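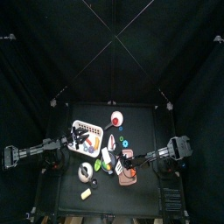 Left arm loses torque partway through a tidy-up run

Posted 12 November 2022 by Laltard
Filed under: Two-arm setups > Faults

We run a pair of small arms facing each other across a table, doing pick and place with toy kitchen pieces and a plastic basket. The right arm has never given trouble. The left one stops when it has been reaching down into the basket for a while. The gripper stays open, the elbow sags and the whole arm settles onto whatever is under it. Yesterday it came down on the basket rim and bent a finger pad.

The log shows an overload error on the elbow joint each time. The red light on the base stays on, so I don't think it is losing power. If I restart it straight away it fails again within a few moves. If I leave it for 10 minutes it is fine for most of an hour.

I have swapped the power supplies over and the fault stayed with the left arm. Payload is nothing, these are hollow plastic toys. Is the elbow motor on its way out?

Fillum

Could be the motor. We had one go in February and the replacement sorted it. Have you tried updating the firmware?

Estatden

I wouldn't buy a motor yet. Recovering after a rest points to heat, and the arm's own weight is enough to cause it if it sits stretched out level for long. Read the elbow temperature while it is running. Ours trips at 80 degrees and gets there quickly with the arm held straight out.

Two things to check. First, where the basket is. If the left arm has to hang over it at full reach, move the basket closer to the base so the elbow can fold. Second, look at the position error while the gripper is down inside. If a finger is pressing on the bottom or against the side, the controller keeps pushing and the current stays at the limit. Raise the lowest point of the move a little and see if the current drops.

The sagging is a separate matter and I would deal with it first. On overload the joint goes limp, and these arms have no brakes. Have your script watch the temperature and send the arm to a folded rest position before it gets near the trip point. Keep hands out from under it until it is parked – the fingers can pinch, even on a small arm.

Laltard

Thanks both. Firmware was already current. Elbow read 80 just before it dropped out, and the current was at 100 per cent whenever the gripper was in the basket, so it was pushing on the bottom. I have raised the low point and moved the basket in. It has done two long runs without stopping. Parking script still to write.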